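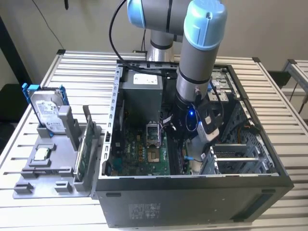

Case open on the bench, CPU, memory and drive in the holder to the left.

Order of refitting CPU, memory and drive in an older tower

Posted by Marek Charvát, 2026-10-25

I'm putting an older black desktop tower back together. It's lying on its side with the power supply and motherboard in place. Still to go in are the CPU, one memory module and a hard disk in a blue caddy. The retention bracket over the socket is up.

Two points I can't settle from the Sornwood service sheet:

1. Does the drive have to go in last? The sheet puts it at step 7, after the cooler, but gives no reason.
2. There is a bundle of wires along the edge of the metal drive cage, including a thin orange one. Should it be tied back before the caddy goes in?

The board has been out of use since April. I have a Fuditz wrist strap and a tube of Karaca thermal paste, 2 g.

Ctibor Zeman
Reputation 59

CPU first, then memory, then drive. The drive can technically go in at any stage, but you want full access to the socket while the bracket is up. Match the corner mark on the CPU to the mark on the socket, lower it straight in and let it sit under its own weight. If it doesn't sit flat, lift it out and check the orientation. Don't press on it. Close the bracket, then the lever.

Memory: open the slot latches, line up the notch and push evenly on both ends until the latches close. With a single module, use the slot the manual lists first, as the colour coding differs between makers.

Wiring: yes, tie it back. Slide the caddy in with the power supply unplugged at the wall and watch that no lead is caught between the rail and the cage. Connect data before power if the plugs are close together.

Replace the coin cell while the case is open. After that long on a shelf the clock will probably be wrong anyway.

Levach_17

Did mine drive first and it was fine. Had to take it out again to reach a data plug though. Blow the dust out of the vent grille before you close it up.

Marek Charvát

Thanks both. Will follow Ctibor's order. Coin cell is a CR2032, I have a spare.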